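Modules > Packaging and Waste > Handout 2: What is in a household bin
Reading time: 2 minutes

Most household packaging is made from two or more materials. A drinks cup may be card with a thin plastic lining, and its lid is usually a different plastic again. Sorting plants deal badly with mixed items, so for this module we record each part separately.

Terms you need for the seminar:

Primary packaging – touches the product.
Secondary packaging – groups several products for sale.
Residual waste – whatever is left once recycling and food have been taken out.

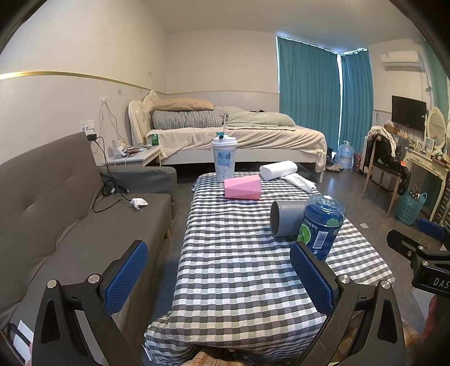
The Padon survey covered 288 households over one week in June. Each one kept its dry packaging in one sack and its residual waste in another. Sacks were weighed at the Indham depot before being opened. Food waste was left out, which makes the totals look lower than those in the Kulkarni report. Do not compare the two directly.

Weight is the usual measure, but it hides a good deal. Glass is heavy and takes up little room. Film and foam weigh almost nothing and fill a lorry quickly. When you read a recycling rate, check whether it is by weight, by volume or by item. The Padon figures are by weight, with a separate item count for drinks containers only: 587 in the whole sample.
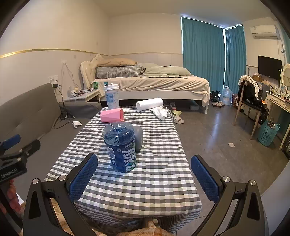

Wrappers and sleeves cause a further problem. A full sleeve can hide the plastic underneath from an optical sorter, which then reads the sleeve and sends the bottle to the wrong line. Some councils ask residents to take sleeves off – few do. Tissue and kitchen roll go in residual waste under most schemes, as the fibres are too short to be used again.

For next week, read the Drolener case study, sections 1 to 3, and bring a list of the packaging you throw away over one day. Note the material of each part if it is marked, and write "unknown" if it isn't. Leave out anything bought for someone else.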